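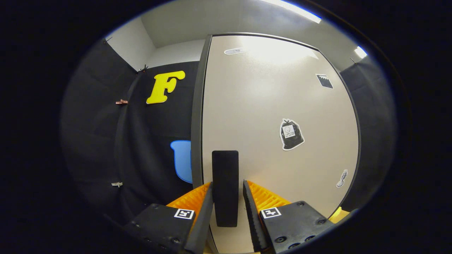

# About us

Hi, and thanks for stopping by! I run Lirna, a small company that helps people set up robot work so that it's safe, repeatable and easy to pick up when somebody new walks in. Mostly that means I write rules. House rules, bench rules, the page taped up next to the light switch, the longer thing that goes in the binder (yes, we still do binders, and I love them).

I started out on the other side of it. For years I was the person holding the tool, opening and closing the same door until my wrist complained, and every place I worked had its own way of doing things that lived in one person's head. When that person went on vacation, everything drifted. So I began writing things down, first for myself and then for anyone who asked, and by the time the team at Ghaffari wanted a full set for their lab I figured I'd better get a company name and a real invoice.

## What we do

We work with labs, small factories and a couple of colleges, mostly within driving distance of Clernthorpe. You show us how you work, we stand around and get in the way for a while, and then we write you a set of practices that fits your place. Our base set is called Drarley. It has 16 rules on 9 pages, and it's meant to be read in one sitting with a cup of coffee.

A few of them, so you get the flavor:

- Start every run from the written start position. If the start position isn't written, stop and write it.
- One person calls the run. Everybody else can say "stop," and "stop" always wins.
- Check both finger pads before the first grasp of the session and again after any drop.
- Keep the markers clean and flat. A marker with a lifted corner gets replaced, even if the software still reads it.
- Log the failed tries along with the good ones, and don't tidy up the notes afterward.
- If you change the setup between runs - a light, a prop, the angle of a cabinet - write the change down before you press record.

That last one gets the most groans, and I get it! Still, I once went through 3000 logged runs for a client and found a shelf that had moved partway through with no note anywhere. We spent most of May sorting that out, and it's the reason the rule is in bold now. 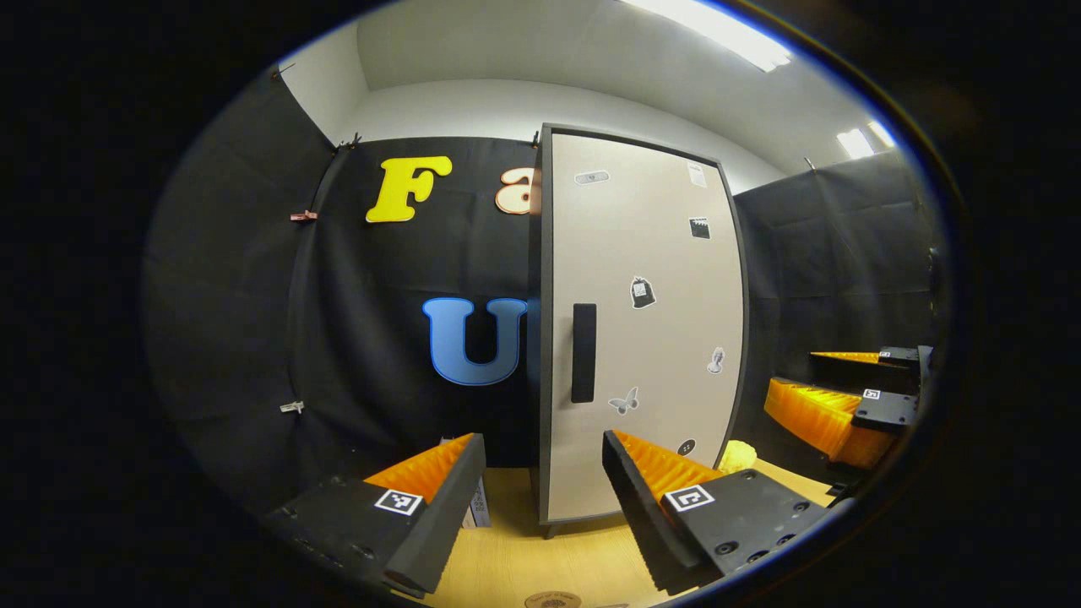
**Do two people need to agree on anything before they work at the same table?**

They agree on who moves first, who's calling the run, and where each of them will wait when it isn't their turn. It takes a minute, and under Drarley it gets said out loud every time, even by people who've shared a table for years.

## How we like to work

I'm not a fan of rules that only exist to look good in an audit. If your people skip a step, I want to hear about it, and usually the step is what needs fixing. We come back after the first few weeks, read through your logs and cut whatever isn't earning its space. Our first draft for one workshop had 55 rules in it (I was keen) and they were very kind about sending it back.

We don't certify anyone, and we don't replace the legal safety standards for your equipment. Those come first, always, and ours sit on top of them. If the two ever seem to clash, call us and follow the legal one in the meantime.

## Say hello

The contact form comes straight to me. Mornings are best for a call, before 11 if you can manage it, and if you already have a page of rules taped to a wall someplace, please send it along. I really do enjoy reading them.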